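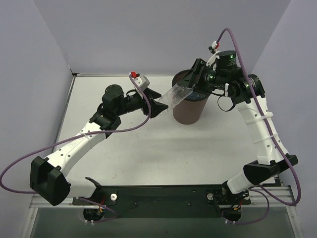

The Wimska desk bin is an open-topped round waste bin for offices, workrooms and packing benches. It has no lid, pedal or swing flap. The brown version has a wide mouth and a body that narrows slightly towards the base, and light, bulky waste such as crumpled clear plastic can go in over the rim without being folded first. The same shape allows empty bins to be stacked one inside another for storage or delivery.

Supplied by Fuvus. Product page last revised 6/3/21.

Specification
Type: open waste bin, round
Colour: brown
Capacity: 8 litres
Recommended liner: 15 litre, square-ended or star-sealed
Lid: none, and none available
Pack size: single, or carton of 20
Use: indoor, dry waste

Choosing a liner
The liner is deliberately larger than the bin. A liner of the same nominal capacity will not fold over the rim and tends to slip down as soon as anything heavier than paper is dropped in. Open the liner fully, push the base down with a closed hand, and turn the excess over the outside edge by at least 35 mm all round. Any slack can be gathered at one side and knotted. Star-sealed liners sit better in a round base than square-ended ones, which leave two corners standing up.

Liners are not included. Tseng rolls (plain, unscented) fit without adjustment.

Suitable waste
Film wrap, bags, paper, card offcuts, tape backing, labels and dry wipes. Film springs back after it has been pushed down, so a bin used mainly for wrapping will look full well before it has reached any useful weight. Press the contents down before changing the liner, or empty more often and keep the film for recycling where the site collects it.

Do not use for hot ash, solvents, blades, broken glass or free liquids. Food waste should go in a lidded bin.

Positioning
The bin can stand on a worktop or on the floor. On a worktop, keep it towards the back so that the front edge stays clear for work. On the floor it should be kept out of walkways, as the low height makes it easy to kick. An empty bin is light and will move if a liner is pulled out sharply; hold the rim with the other hand.

Cleaning
Wash with warm water and washing-up liquid. Dry the inside before fitting a new liner, otherwise the liner clings to the wall and traps air underneath. Scouring pads will dull the finish. Adhesive labels come away more easily if soaked first. Not suitable for dishwashers.

Ordering
Single bins are sent from the Trultbridge warehouse. Cartons are made to order in February and held in stock for the rest of the year while quantities last. Mixed-colour cartons are not offered.

Returns are accepted unused, with the base label in place. For carton prices contact Hidayah Tjoa in trade sales. Questions about liner sizes or earlier versions of the bin go to Traian Jitaru, product support.

Related items
Wimska desk bin, tall
Wimska paper tray
Tseng liners, 15 litre, roll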